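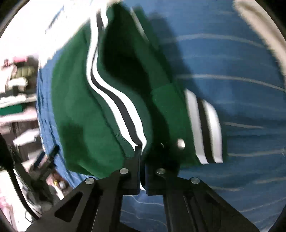
Wanda Kozłowski tells me I've been too kind to the paper, and that any entry on the Lurnemar letters dispute ought to say right at the top that the editor knew perfectly well what he was printing. Fair enough, Wanda, it's at the top now. I still think the story is messier than that, so bear with me.

Lurnemar letters dispute

The Lurnemar letters dispute (some people call it the Durine business, after the newspaper) was a long public argument over a run of letters to the editor in the Durine Weekly, the paper that serves Lurnemar and a good stretch of the valley down to Stuvivbridge. The letters were about newcomers to the town, mostly Muslim and Eastern European families who had moved in for work at the Szewczyk cannery. The argument was over whether a newspaper should print that kind of thing at all, and if it does, who answers for it.

I grew up on the Stuvivbridge side and my parents took the Durine, so I'm not neutral. I've tried to be fair anyway.

Background

Lurnemar had always thought of itself as a friendly place, and in plenty of ways it was. It also had a habit of deciding that whoever got off the bus last was the cause of whatever was going wrong. Before the cannery families it was the railway labourers, and before them it was the Catholics from up the coast, whose grandchildren (this is the bit I find hardest to swallow) wrote a fair few of the letters!

The cannery took on extra workers one winter when it added a second line. Rents went up, the school got crowded, and the clinic stopped taking new patients. All of that was real and people were right to be cross about it. What the newcomers had to do with the clinic losing its doctor I have never been able to work out, seeing as he'd handed in his notice the previous spring.

The letters

The first letter ran in February under the heading "Whose Town Is It?" and was signed only "Old Lurnemar". It was fairly mild. It asked why council notices were being put up in other languages and wondered, in a just-asking sort of way, whether some people wanted to fit in. The replies were less mild. Within a few issues there were letters about strange cooking smells, about a prayer room that was supposedly going to replace the curling club, and about families who were said to be getting free furniture from the town.

None of it was true. The prayer room was a rented office on the second floor at 191 Harbour Road, nowhere near the curling club, and the free furniture was a church basement swap that anyone could go to. My own aunt got a couch there.

What strikes me, reading them now, is how old the complaints are. Swap out the names and you could drop most of them into a pamphlet against nearly any minority you like. They're dirty, they're clannish, they're too poor, they're secretly too rich. One writer managed to argue that the cannery families were living off the rest of us and taking all the jobs, both in a single paragraph.

The editor's position

Tadeusz Rutkowska edited the Durine right through the dispute. He said a letters page was there to show a town what it was thinking, and that he'd sooner have it in print with a reply beside it than muttered over the counter at the hardware store. I have some sympathy with this. I don't like the idea of an editor deciding which of my neighbours' opinions I'm grown up enough to read.

The trouble is the reply beside it. For the first stretch there wasn't one. Letters defending the families came in and were held over for space, and the false claim about the curling club went uncorrected until the club itself complained. Rutkowska later admitted the delay was a mistake, though he never agreed that printing the letters was. You can believe in free speech as firmly as I do and still think that a paper should check whether a building is being turned into something before it says so.

The reply

The letter everybody remembers was written by Widad Smadi, and it's short. She gave her name and her street. She listed what she'd paid in rent, said her son had been asked at school when he was going home, and said he'd answered that he usually went home at three. She finished by inviting Old Lurnemar to tea.

It took up less room than the crossword and it changed the tone of the page almost overnight. Barbara Ziółkowski, who was 71 and had never written to a newspaper in her life, followed it with a letter about her own mother being spat at outside the same school. After that the paper started asking for full names, and the nastier letters dried up pretty fast. I take that as a sign of how sure their authors had been of them.

As far as anyone knows, Old Lurnemar never went for tea.

Aftermath

The Durine brought in a written letters policy, which asks for a signed name and promises a correction in the very next issue. A public meeting was held and got heated, mostly over parking. Sugeng Kwok put the surviving letters together in a booklet, including the ugly ones, and I'm glad he left them in. His notes on page 41 are the best thing I've read on how a rumour about the curling club got from a joke to a headline.

Some people in town would prefer the whole thing forgotten, and I've been told more than once that an entry like this one just stirs it up again. Well, maybe. But I've seen the same furniture story turn up about a different lot of families in a town 100 kilometres away, nearly word for word, so it's clearly getting along fine without my help.

See also

Anonymous letters
Durine Weekly
Szewczyk cannery
Stuvivbridge school boundary debate

Last revised 24 Mar 2025. Opening changed at Wanda's request, and the Harbour Road address corrected.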